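Subject: Re: [kirar-readers] Long books, and whether to skip
To: kirar-readers list

Hello all,

Sorry to be slow with this. I've been meaning to reply since the first week of November and kept starting and then putting the kettle on instead. For those who've joined since, I'm replying to the message below:

> I'm 400 pages into the big Srour family saga and I've lost the
> thread completely. There are three cousins with the same name and
> I can't tell which one has gone to sea. Would it be cheating to
> jump ahead to the wedding? And do people keep notes, or is that
> just me being hopeless? My neighbour says he reads everything in
> order, footnotes included, and I feel very small.

First of all, you're not hopeless, and please don't feel small! I have been reading long books for most of my life and I skip like a child playing hopscotch. I skipped nearly all the battles in one very famous novel and came back to them years later, when I was laid up with my knee, and enjoyed them enormously. They'd waited for me quite patiently.
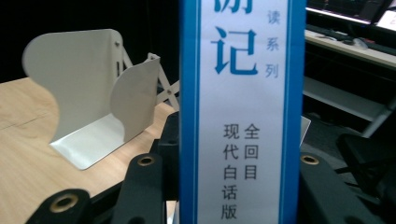 As for keeping the cousins straight, I do keep notes, but very few. One postcard per book, tucked inside the back cover, with each name and a word or two beside it ("Standora side, grumpy, owns the boat"). If it won't fit on the postcard I don't write it down. The old episodic books are much kinder to us in this way, because you can put them down for a month and pick up at the next adventure. Journey to the West is the one I always come back to, and I'm fond of the fact that there are modern vernacular versions about, like the blue one in the photo, which says so down its cover in Chinese (现代白话版, for those of you who read it). Even readers who have the language are glad of a helping hand with a very old book, so I don't see why the rest of us should be ashamed of a family tree on a postcard.

Now, on jumping ahead to the wedding. I'd say go, with one small condition, and it's only my own rule so ignore it if you like. When I jump, I leave a bookmark where I left off, a proper one that I won't be tempted to pull out and use for something else. Then it's still there if I want to go back. About half the time I do. 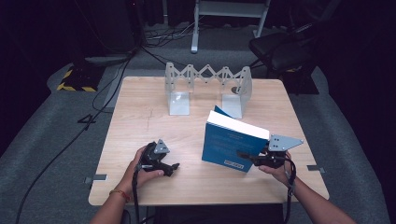 The other thing that has helped me is reading aloud. When we were living at Udilano we had no television to speak of, and we got through an entire saga over one winter, a chapter a night after the dishes. You can't skim when you're reading aloud, but you do find out very quickly which chapters the author was bored with too. We had a different voice for each cousin. Mine all ended up sounding like my uncle, but it did the job.

I've no idea how your neighbour manages the footnotes. Good luck to him. I like the ones where the translator is plainly cross with an earlier translator, and I let the others go by.

Do write back and tell us which cousin went to sea. I read that one 16 or 17 years ago and I have a feeling it was the middle one, but I wouldn't put money on it, and now of course I'll have to go and find my copy.

Warmly, and with apologies for the length as ever,
M.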